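4. Setting out the blocks

1. Lay the green cloth over the tabletop and smooth it toward the edges. Hang the backdrop behind the table.
2. Place the first dark block near the center, with one face toward you.
3. Set the second block to the right and a little farther back.

Note: Keep 500 mm or more between the lamp and the nearest block.
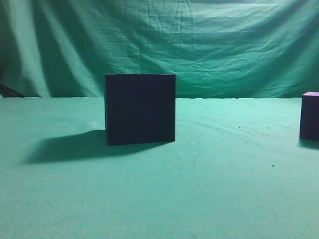
4. Turn on the lamp at the upper right. Wait 8 minutes before judging the color of the dark faces.
5. If a shadow reaches a neighboring block, raise the lamp one notch and check again.

Caution: Do not drape cloth over the lamp. Switch it off before moving the stand.

Spare Pletstead cloths are listed under part 620.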